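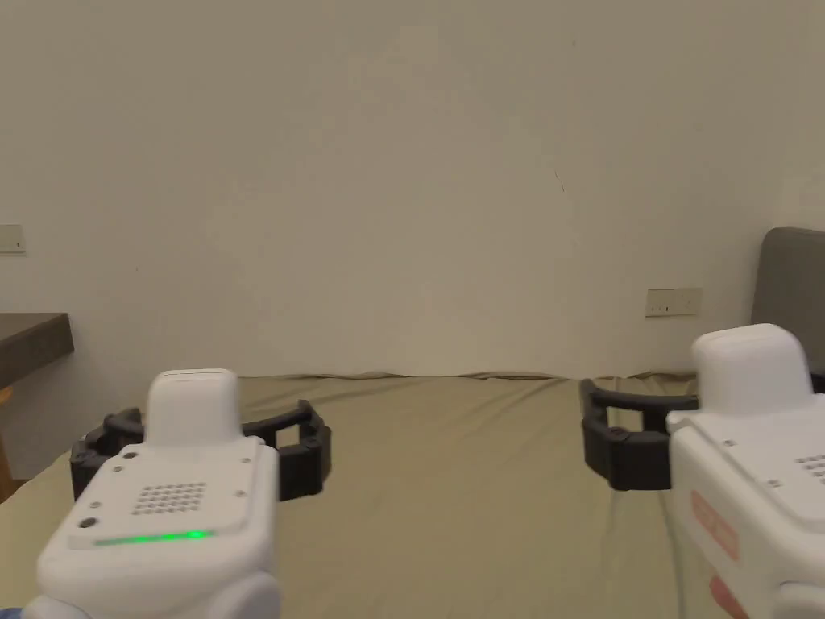 Mavis Calloway wrote that her fob opens the outer gate at Wuststead every time, but the inner gate into the small dog side stays locked unless she goes back out and starts over. She has two terriers and was stuck in the entry pen with them and a stranger's shepherd mix on Sunday morning. She asks whether she needs a new fob.

Ticket 434
Site: Wuststead Dog Park, south entry
Equipment: Gurnero two-gate controller, Hernitow magnetic locks
Opened: 11/05/2022
Priority: raised from normal to high
Status: closed

Log

Entry 1
Replied to Ms. Calloway. Fob 612 is active and paid through next year. The reader log shows it accepted at the outer gate on Sunday and then refused at the inner gate three times in a row. Refusal code is "outer open." No replacement fob needed. Asked her which dog area she was going into and whether the outer gate clicked behind her.

Entry 2
She answered that she was going to the small dog side and that the gate "sort of bumped" but she didn't hear a click. She also said the big dog side did the same thing to a friend of hers.

Both inner gates run off the same outer gate sensor, so the problem is at the outer gate or in the wire back to the controller. The inner gate reader is doing what it should. It will not release while the controller thinks the outer gate is open.

Entry 3
Site visit, morning, dry. Tested with the staff fob.
Outer gate pushed shut by hand: inner gate opens.
Outer gate left to swing shut from halfway: inner gate opens most of the time.
Outer gate left to swing shut from a few inches: inner gate refuses.

The gate stops just short of the post when it doesn't have enough swing behind it. Looks closed from inside the pen. The magnet does not grab and the sensor reads open. So for all those refusals, the outer gate was in fact not locked, and a dog leaning on it could have gone straight out to the parking lot. Changed priority to high.

Put a sign on the outer gate asking people to pull it shut until it clicks.

Entry 4
Adjusted the closer, a quarter turn and then another quarter turn. Better, but still failed from a few inches. Backed it off again. At that setting the gate comes around fast enough to catch a tail.

Checked the hinges. Bottom hinge has dropped and the gate drags on the surface at the latch end. There is a curved scrape in the decomposed granite. More of it has washed in from the path since the rain, and people kick it toward the post as they come through.

Entry 5
Question from the park desk: can the inner gates be set to ignore the outer sensor until the repair is done? Complaints are coming in.

No. The pen is there so that both gates are never open together. If the inner gates ignore the sensor we may as well prop everything open. Offered to move entry to the north gate, which has no fob reader but does have a double latch. Desk agreed. South entry closed to the public that afternoon.

Entry 6
Raked out the granite and took the surface down 8 millimeters across the swing. Reset the bottom hinge and tightened both lock nuts. Replaced the rubber stop, which had split.

Sensor bracket was bent outward, probably from a stroller or a cart. Straightened it. Cable from the sensor to the controller tested good, so left alone.

Entry 7
Repeat test, 200 closings, from different positions – wide open, halfway, a hand's width. All latched. Inner gates released each time on the first try, both sides. Closer put back to the original setting.

South entry reopened. Sign left up for now.

Entry 8
Wrote to Ms. Calloway with the result. She went Friday evening and had no trouble with either gate. She asked if the water fountain on the small dog side could be looked at while we were there, because the bowl doesn't drain. Fountain is an Orakzai unit and belongs to the plumbing crew. Opened a separate ticket for it and copied her.

Follow-up
Add south entry to the list for raking after heavy rain. Check the bottom hinge again in May. Edging along the path would keep the granite out of the pen – request sent to grounds, no answer yet.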